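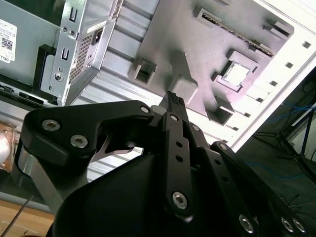
Crescencio Iglesias did not believe in dead power supplies. He believed in loose plugs, bad outlets and people who wanted to sell you a new one.

"It's the power supply," said Telmo Toledo, from the other side of the counter.

"You haven't tested it."

"I've been doing this for 12 years."

"You've been saying that for two of them."

Telmo let it go. He had the side panel leaning on the stool and his sleeves pushed up. The computer had come in from Zabala's, the feed store out on the Harkwood road, with a note taped to the top that said MAKES A SMELL. There was no phone number on the note. Crescencio had sniffed the case on the sidewalk and again indoors and announced that it smelled like a feed store.

"They want it back by closing," Telmo said.

"They want it back working. Those are two separate requests, and I'd charge for them separately."

He came around the counter and bent down to look. He was supposed to be retired. He had sold the shop to Telmo in February, with the shelves and the sign and a drawer of screws that fit nothing, and had come in every morning since to see how badly it was going. So far it was going all right, and he took that as a warning.

"What would a new one cost them?"

"Eighty dollars. Silteck has them in Clurkotstead. I can be there and back in an hour."

"Silteck." Crescencio said it the way other men say the name of a brother-in-law. "Silteck sold my cousin a surge protector that caught fire."

"You told me it was a toaster."

"The toaster was plugged into it."

Telmo took the cord off its hook and pushed it into the socket at the back. He touched the power button. They both listened. A truck went by outside, and the window buzzed in its putty.

"Nothing," said Telmo.

"Try the other outlet."

"I tried the other outlet."

"Did I see you do it?"

So Telmo unplugged it, walked the cord across the room, plugged it in by the door and pressed the button again, holding it down longer than he needed to. Crescencio watched his thumb the whole time.

"Now the cord," he said.

"It's our cord. It runs the radio every day."

"Then we'd know if it was bad, wouldn't we? Get another."

There was another under the counter, an old thick one with a bread tie around it. Telmo undid the tie. He was already working out what time he'd have to leave for Clurkotstead, and whether he could get out the door without company. He pushed the plug in and pressed the button, looking at the clock.

The fan turned over once, coughed and began to spin.

Crescencio straightened up slowly, one hand on his back. He didn't smile. He leaned in over the case and sniffed.

"Well," he said, "now it does smell."

Telmo pulled the cord and went to find his car keys.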